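October 29, 2019

Sirkberg council race, phone poll, notes for me and whoever picks up the second wave. We closed last night with 188 completed calls, a bit short of what I'd hoped for, but the evening shift was lovely and patient and I'm not going to grumble. Kenji Baptiste did the first pass on the coding this morning, bless him, and left me a clean sheet to work from.

Gautam is ahead of Findus by four points before weighting. I ran it again with the age weights and the gap went to seven, which made me sit up! The under-thirties are thin in this sample and the few we reached lean hard one way, so I'd rather we talk about the four for now and keep the other number in this notebook.

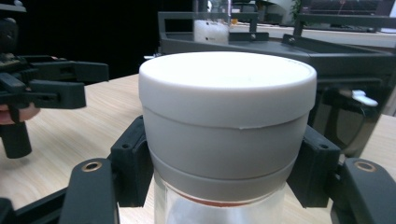 The undecideds bother me more than the gap does. Kenji thinks the script pushes people there by reading "not sure yet" first, and going back over the call sheets I'm inclined to agree with him. For the November wave we rotate the order, and we ask about the bus levy after the vote question (it was before, my fault, I moved it late and forgot to say so).

Still to do: send the toplines to Imov, find out whether they want the north side broken out, fix the typo in question four. Recheck the weights with fresh eyes. Ask Kenji about the callbacks.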